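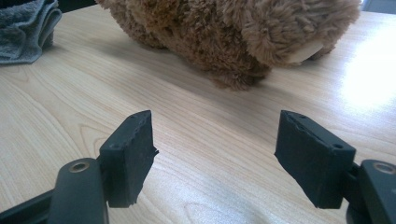
A brown plush teddy bear on a light wooden table.

Sibusiso Gumede wrote his first obituary at 18, for his grandmother, and the Dalen weekly ran it with her maiden name, Nkosi, misspelled. He has written almost 4000 since, most of them for families in Brurneo who have never had to do it before.

He starts with a phone call and asks for dates, schools and jobs. Then he asks what was on the kitchen table. Calls last as long as the family wants.

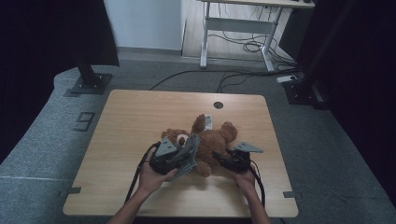

What to leave out

Gumede keeps the cause of death out unless he is told to put it in. He reads every draft back aloud, names first, and spells each one. The paper's deadline is 3 in the afternoon, and he has missed it 7 times.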